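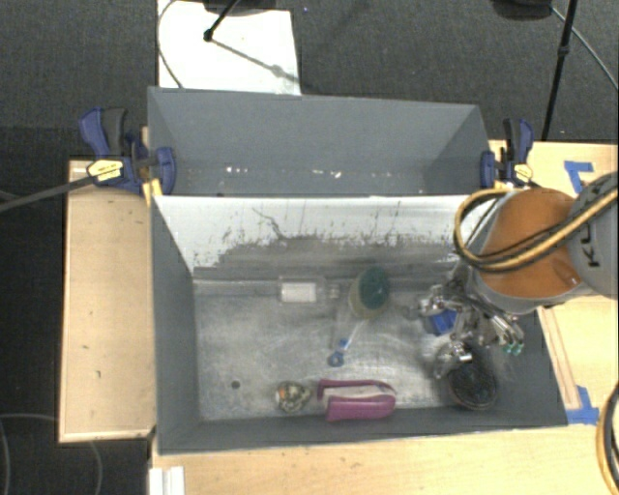
Bonjour, je travaille sur la partie logicielle d'une cellule de vidage de bac (objets en vrac, classes inconnues à l'avance) et je n'arrive plus à savoir si mon problème vient de la perception ou du planificateur. La chaîne est classique : caméra fixe, nuage de points, proposition de prises par le module Nendano, puis trajectoire calculée par Trundura. Le score de prise annoncé dépasse presque toujours le seuil, et pourtant je perds un temps fou en tentatives ratées. Les cas pénibles sont ceux que vous imaginez : la bouteille transparente couchée vers le fond, dont seule l'étiquette blanche ressort correctement en profondeur, et le récipient noir ajouré près du coin avant droit, qui sort plein de trous. Ajoutez à ça un fond métallique rayé qui renvoie la lumière au beau milieu du bac.

L'éditeur me répond de réentraîner avec 2,000 scènes synthétiques de plus. J'en ai déjà ajouté 300 sans voir la moindre différence et j'ai du mal à croire que la quantité soit la réponse. Quelqu'un a-t-il obtenu un vrai gain comme ça, ou est-ce qu'on me balade ?

Profondeur en 848 de large, filtre temporel activé, 4 tentatives maximum par objet avant abandon. Pas de retour d'effort exploité pour l'instant.

Question posée en juillet, 3 réponses

Réponse 1 (acceptée)

On vous balade un peu, mais la question est mal découpée aussi. Un score de prise qui dépasse « presque toujours » le seuil ne mesure rien d'utile chez vous. Avant de toucher au réseau, enregistrez pour chaque tentative : le nuage brut, la prise choisie, les prises rejetées, la pose réellement atteinte et le résultat. Ensuite rejouez le tout hors ligne. Si la prise retenue est mauvaise dès le nuage brut, c'est la perception. Si elle est bonne et que la pose atteinte s'en écarte, regardez l'étalonnage main-œil, puis ce que le planificateur fait de vos marges de collision. Près des parois, j'ai vu des planificateurs décaler tranquillement l'approche pour satisfaire une marge et renvoyer « succès ».

Pour le transparent, n'attendez pas grand-chose de la profondeur seule. Segmentez dans l'image couleur, prenez le plan du fond (que vous connaissez, le bac est fixe) et estimez la hauteur à partir de là. C'est grossier. Chez moi ça marche mieux que la complétion de profondeur par réseau, qui produit de très jolies surfaces au mauvais endroit.

Le filtre temporel, coupez-le au moins pour un essai. Sur un reflet il stabilise une valeur fausse, et une valeur fausse stable passe tous les tests de cohérence.

Quant aux scènes synthétiques, demandez à l'éditeur comment il simule le bruit du capteur sur un métal rayé. S'il rend un fond gris mat, vous pouvez en générer autant que vous voulez.

Commentaire de l'auteur de la question : j'ai rejoué une partie des journaux. Sur le récipient noir les prises sont mauvaises dès le départ. Sur les objets contre la paroi, c'est bien l'approche qui est décalée, et Trundura ne le signale nulle part à part dans un message de niveau debug. Je garde la question ouverte pour la bouteille.

Réponse 2

Passez à Flarnwood, nous avons changé et plus aucun souci de transparence.

Commentaire : sur quels objets, et mesuré comment ? Je l'ai évalué, la démo tourne sur un fond noir mat avec des flacons debout. Couchés dans du métal, je demande à voir.

Commentaire : idem, aucun chiffre publié sur du vrac.

Réponse 3

Je ne suis pas d'accord avec la première réponse sur un point. Séparer perception et planification dans le diagnostic, d'accord, mais avec des doigts articulés la prise se joue aussi à la fermeture, et ça le nuage ne vous le dira pas. Vous écrivez que le retour d'effort n'est pas exploité. Commencez par le journaliser, même sans boucler dessus. Une courbe de courant par doigt suffit à distinguer une fermeture dans le vide d'un objet qui glisse, et vous aurez enfin une étiquette d'échec un peu plus parlante que 0 ou 1.

Même réserve sur les tentatives : si le système ressort la même prise à chaque fois, vous n'avez pas plusieurs essais, vous avez le même plusieurs fois. Vérifiez que les prises ratées sont pénalisées autour du point de contact. Par défaut, dans la version de Nendano que j'utilise, elles ne le sont pas. La documentation dit le contraire.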